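Home News Business Transport Contact

Tuesday, June
By Raluca Furtună

Hetdale parcel depot to extend opening hours

The Hetdale parcel depot will stay open until 10 pm on weekdays under a revised operating licence granted to Nedelcu.
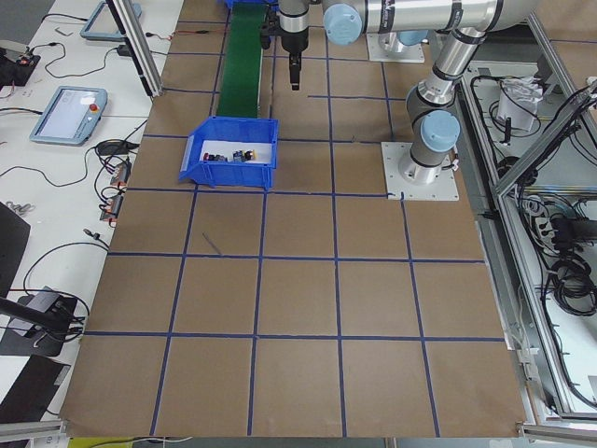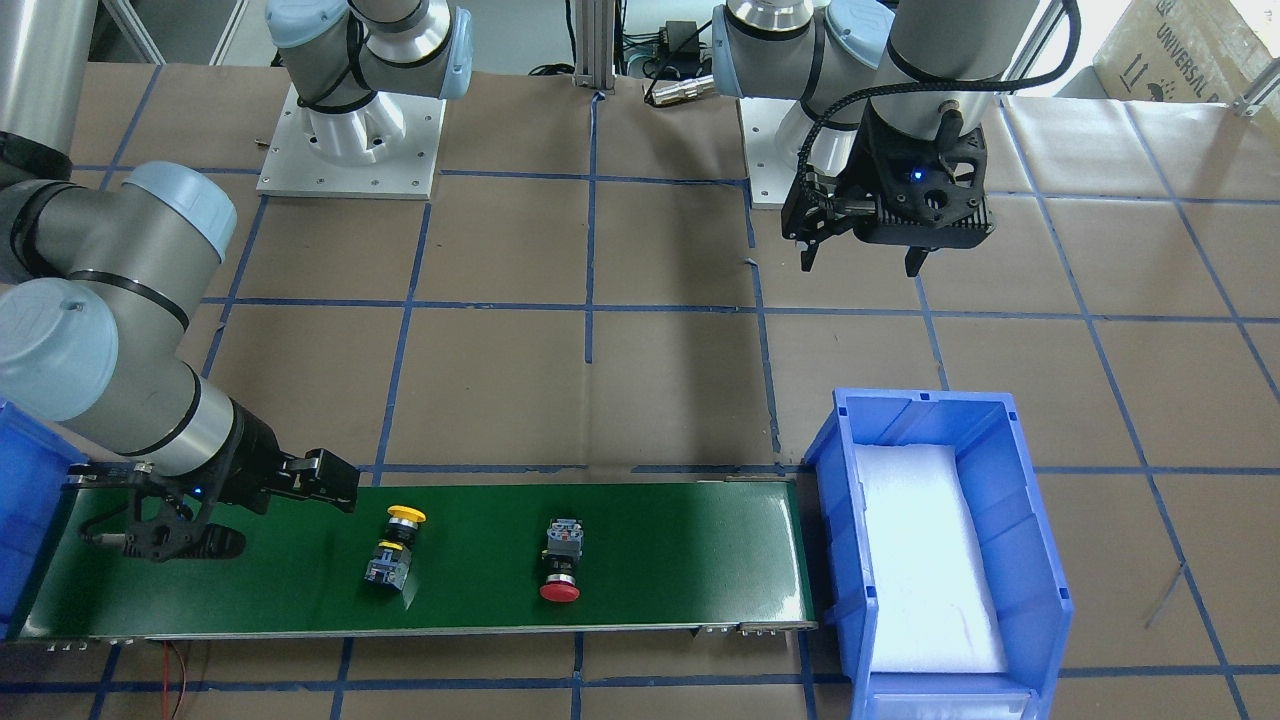

Green conveyor belts feature in both views.

The licence limits evening lorry movements to 56 a week and sets a night noise limit of 60 decibels at the Taltow Road boundary. Depot manager Bogdan Preda said the late counter would serve 409 registered business customers. Existing Saturday hours are unchanged.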